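Handout 4, panel practical. Akua Tsikata, room 30, May

Read before you touch anything, pls. Last group skipped it and we lost half the session.

Start with the sliders. Two of them, scale 1 to 5 printed between. Say the number aloud, partner writes it down. Then the round buttons: red, blue, green, yellow. One press each, firm, let go fully.

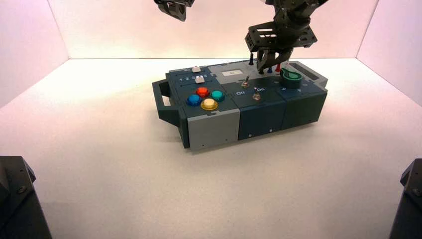 Task board
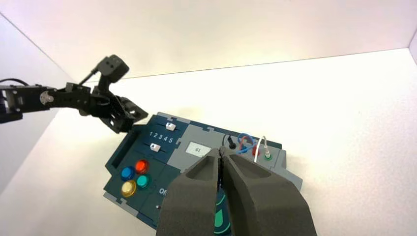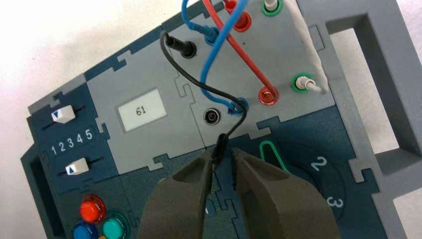
Leads last. Hold the plug by its sleeve, never pull on the wire!! Trace each lead with a finger before moving it, they cross over eachother. Note the display reading before and after, even if nothing changes.

Write-up: one side, sketch of the panel, labels in pencil. Tikkanen's notes on sockets are on the Tanby shelf, pp 362 onwards. Skip the Lenuvik chapter, wrong type of plug.

Questions at the end, not during. Spare sheets by the door.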